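Budgeting for a Bench-Top Robot Arm: Frequently Asked Questions
Allora Equipment Desk, Zostudville. Last updated March 2022
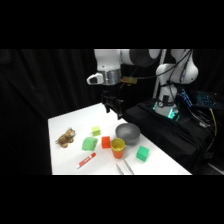 What should a first budget include besides the arm itself?

Plan for the gripper, the mounting base, a table, cables, a control computer, any cameras, spare parts, shipping and staff time for setup. The arm is usually the largest line, but buyers who list only the arm end up asking for a second approval a few weeks later. Put everything on one request if your purchasing rules allow it.

Is the gripper included in the price?

It depends on the supplier. Some quote a bare arm with a plain tool flange. Others sell a package with a two-finger gripper and its cable. Ask for the gripper to be shown as its own line on the quote so you can compare suppliers fairly.

How do I choose between grippers?

Start with the objects you need to pick up. Write down the widest, the narrowest, the heaviest and the softest. Cubes are easy for most two-finger grippers. Bowls, markers and plush toys are harder to judge from a data sheet, so send the supplier your list and ask for a trial.

We want a camera on the wrist. Does that change the budget?

Yes. You pay for the camera, a bracket and a cable long enough to follow the arm through its full reach. The camera and bracket also count toward payload, so subtract their weight before deciding how much the arm can lift. Buy a spare cable with the first order.

Which table should we buy?

One that doesn't rock. A used table is fine if the top is flat and the legs can be leveled. The arm can sit on its own stand beside the table or be bolted to the top. A separate stand costs more and takes up floor space. Measure the doorways before ordering either one.

How long does delivery take?

Our standard lead time is 90 days from a signed purchase order. Grippers and mounts ordered with the arm ship together. Orders that need to be received before the end of the July budget period should be sent in early.

Do you charge for a site visit?

The visit is $639 and is credited back if you place an order. Intan Rahman handles visits for Zostudville and Fidmont. She will check power outlets, floor space and the path from the loading door to the room.

How much staff time should we set aside?

Two people for two days is enough to unpack, mount, wire and run the first test moves. Programming your own tasks is separate and varies too much for us to give a figure.

Can we lease?

Leases are arranged through Wijaya, and the paperwork goes directly to them. Grippers and cameras can be added to the lease. Tables, spare cables and other small parts can't.

What isn't covered by the service plan?

Gripper finger pads, cables worn by rubbing, and damage from collisions with the table. Keep a small yearly amount aside for these.

Who do I contact for a quote?

Write to Yevdokiia Nazarenko at the equipment desk. Include your object list, the room dimensions and the name of the person who signs purchase orders.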